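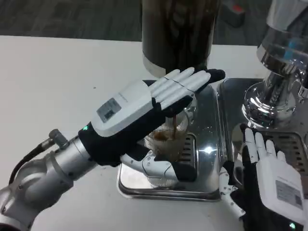

**Floltent 1.3 patch, anyone else lost their farm?**

**mossbucket**
Updated on Switch last night, now my Brokbridge save wont load. 627 in-game days gone. Autosave slot just says empty. Backup anyone?

**tin_kettle**
Same. Cloud copy loads for me but the orchard's missing and I've got 1567 coins, had more than 2000. Flernico need to pull it

**pondlurker**
Bit dramatic. Mine's fine, PC version though. Did you rename your barn? Think thats the bug

**mossbucket**
Never renamed it.

**tin_kettle**
me neither, so no

**pondlurker**
ok but the Vahidi quest line works now, been broken since December. Not pulling it for that

**mossbucket**
Great, a quest I can't get to

**saltmarsh9**
Try the cloud copy with wifi off, then sleep in the inn. Got mine back, minus two goats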